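The Stitbridge Job

Lerato Baloyi had told her mother she could fix computers, which was true in the sense that she could swim. She had done it once, in calm conditions, with someone watching.

Her mother told Mrs. Dreruven. Mrs. Dreruven told the whole of Stitbridge, a town with 2000 people in it and, judging by the week that followed, at least that many dead desktops. They came wrapped in beach towels. One came in a stroller. Lerato charged 19 dollars to look and nothing to shake her head, and by the end of June she had shaken it enough to need a heating pad.

The one that mattered was Mr. Skeltholm's. He had run the hardware store for longer than Lerato had been alive, and he carried the tower in himself, both arms around it, like a man returning a large dog that had bitten someone.

"It has my book on it," he said.

"What kind of book?"

"The long kind."

He had been writing a history of the town, it emerged, and had gotten as far as the flood. He had no copy. He had heard of copies. His nephew had offered to put the whole thing on a little stick, and Mr. Skeltholm had said that a man who trusts his life's work to something the size of a stick of gum deserves what he gets.

Lerato laid the case on its side and took off the panel.
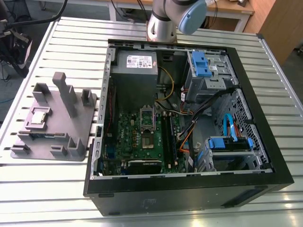 She had a habit of going quiet at this point. Customers took it for expertise. Really she was trying to remember which of the parts she was allowed to touch, and whether the yellow cable had always curved like that or had been waiting for her to arrive before it did so.

"There's no processor," she said at last.

Mr. Skeltholm leaned in. "Should there be?"

"It's the part that thinks."

He considered this. The lever on the socket was up, the bracket open, the gold underneath on show like a dental bill. It was, even to a hardware man, plainly a place where something ought to go.

"My nephew," he said.

"Maybe."

"He said he was going to make it faster."

"Well," said Lerato, "he's partway there."

The nephew, reached by phone, was in Mosoti for the summer and sounded as if he were standing inside a vacuum cleaner. He had taken the old chip out. He had ordered a better one. He had then gotten a girlfriend, and the better one was in a drawer – a kitchen drawer, he thought, with the batteries. He asked how the book was going. His uncle said it was going to be a good deal shorter in places, particularly the acknowledgments.

The drawer, when they opened it, held 5 flashlights and a small box nobody had signed for with any curiosity. Lerato read the instructions twice and Mr. Skeltholm read them aloud a third time, in his store voice, over her shoulder.

She would not swear, later, that she breathed while the chip went in.

"And the flood?" she asked, lowering the lever. "How does it come out?"

"Wet," said Mr. Skeltholm. "Do you want a hundred dollars or a chapter?"

She took the hundred. He put her in the chapter anyway, and spelled her name wrong.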